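Tullitz Two-Tier Test Tube Rack, White
Item 286 – in stock

I've had this rack in the shop list longer than almost anything else, and I still reach for it first when I'm setting up at home. It's a simple white plastic rack with square openings in the top plate, one tube to an opening, and a base plate full of little round holes underneath. The front is open, so you can see how your tubes are sitting without lifting them out (I love that part!).

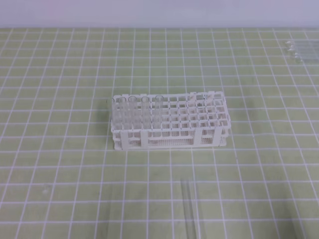 I like to fill from the back row and work forward. Your hand isn't reaching over a row of glass that way, and you can skip an opening whenever you want to keep two samples apart. If you're left-handed like my friend Rhonda Chisholm, just turn the whole thing around and start from the other end.

Tubes are sold separately. Please measure yours before you order – a tube that's too wide won't go in, and I'd much rather swap you to the bigger Minami rack before it ships than after. Send me the outside diameter and I'll check it against the one on my shelf. 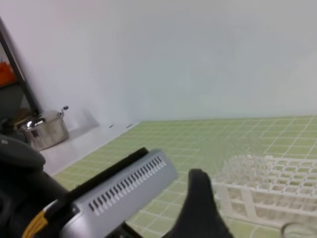 For cleaning I use warm water, a drop of dish soap and an old bottle brush for the holes in the base. Shake it well and stand it on its end to drain. I keep mine out of the dishwasher.

Price is $19, and orders ship from my garage on weekdays. Returns are fine if it's unused. Questions about bulk orders for classrooms go to Lauri Toivonen, same contact form, just put "racks" in the subject line.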